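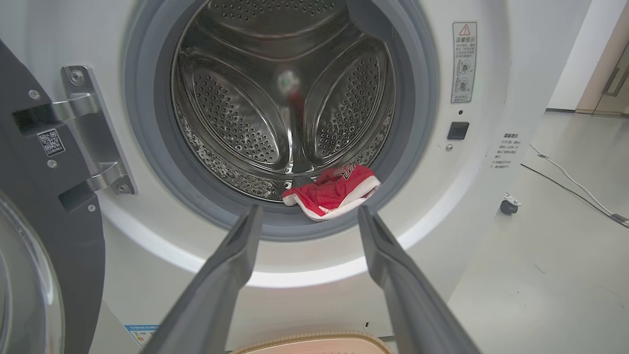

Druvum Coat Library: how we're getting on
Progress report to the Van der Linden Fund

Well, we're open! We started lending in August, when not a single person in Prenby wanted to think about winter coats, and I did have a wobble or two. Then the first cold snap came and we had a line out the door.

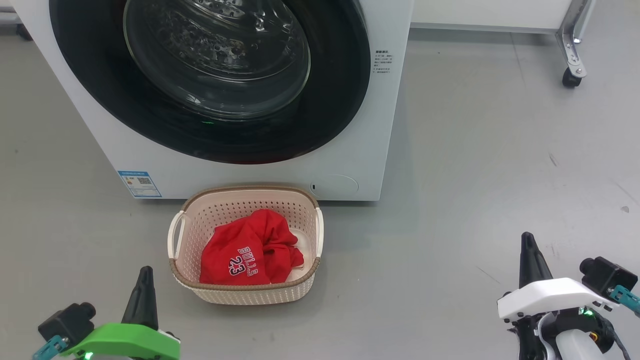

Posted 8th January by the project lead, Druvum Coat Library

So, the numbers you asked for. We have 125 coats on the books and 33 of those are kids' sizes, which go out the minute they're back on the rail. Adult mediums we have coming out of our ears. If anyone at the Fund knows of a school clearing out its lost property, please send them our way!

Opening hours are the one big change from the plan. I'd put us down for mornings, but most families can only get here after school pickup, so we now do three late afternoons a week at Prenby and one at the Trevwood hall. Trevwood is still slow. The hall is lovely but it's a long walk from the bus, and I think we need a sign on the main road before I'd call it a failure. I'd like to give it until spring if you're happy with that.

Repairs have taken more time than I budgeted for. Zippers, mostly (I have learned far more about zippers than I ever wanted to). We ran a mending evening and 15 people came, some with their own jackets, and they've asked for another one, so that's going in the calendar.

Washing costs are a bit over and hanging rails came in under, so the two pretty much cancel out. The full budget sheet is coming separately, once I've found the receipt for the coat hangers.

Still to do before the next report: get the lending cards printed, sort out somewhere dry to keep the summer stock, and decide what to do about late returns. Right now we just send a friendly text. I don't want to charge fines, but I'd love to hear what your other groups do.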